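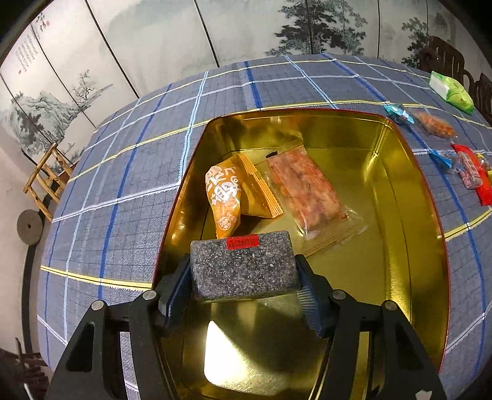 Who Gets to Leave? What I Learned About Release Clauses From a Small Soccer Club
Project report, Sports Business elective
Stellan Berge
May 19, 2026

I picked this topic because I've watched soccer my whole life and had no clue how a player changes teams. I knew the big headlines (star moves, fans cry, somebody burns a jersey) but the contract part was a total blank. So my question was pretty simple: when a player at a small club wants out, what does the piece of paper let him do?

My plan was to read real contracts. That lasted one afternoon. Contracts are private, and the two agents I emailed were polite about telling me no. What I got instead was the blank template that Drovero FC gives its semi-pro players, plus interviews with 3 people at the club: the sporting director, a defender who left in February, and the woman who handles all the registration paperwork. I also read old local news stories about Drovero's rivals, Josero United, who lost a striker the same winter.

The template is 26 pages long, and I read all of it twice. Most of it is stuff like who pays for cleats and what happens if you miss a physical. The part I cared about is half a page near the back. It says the player can leave before the end of the season if another club pays a fixed fee, and the club has to be told in writing. That's a release clause. I had pictured a huge number there, but in the sample version the fee was $500! The sporting director laughed when he saw my face. He told me the fee at their level mostly covers the cost of registering a replacement, and that he'd sooner let an unhappy player go than have him sulk on the bench until spring.

The defender saw it differently, and this was my favorite interview. He said he didn't know he had a release clause until a teammate mentioned it on the bus to an away game. He'd signed on the hood of a car after a tryout (his words) and never looked at it again. When Zurkow Athletic called him, he figured he was stuck. Then he dug out his copy, found the half page, and was training with Zurkow the next week.

The registration lady pointed out something I had totally missed. Even when both clubs agree, the league has its own deadline, and if the form lands a day late the player sits out no matter what the contract says. She keeps a paper calendar for this because she doesn't trust the online one. I added a whole section on deadlines to my poster after we talked.

Things that went wrong: my first set of questions was way too long, and I recorded one interview with a fan blowing right next to my phone, so I had to go back and ask a bunch of it over again. I also never got anybody from Josero to talk to me, so everything I have on their side comes from the newspaper. If I did this again I'd start with the league office and ask for the transfer rules first, then go to the clubs.

My sources and the interview questions are in the folder I turned in with the poster.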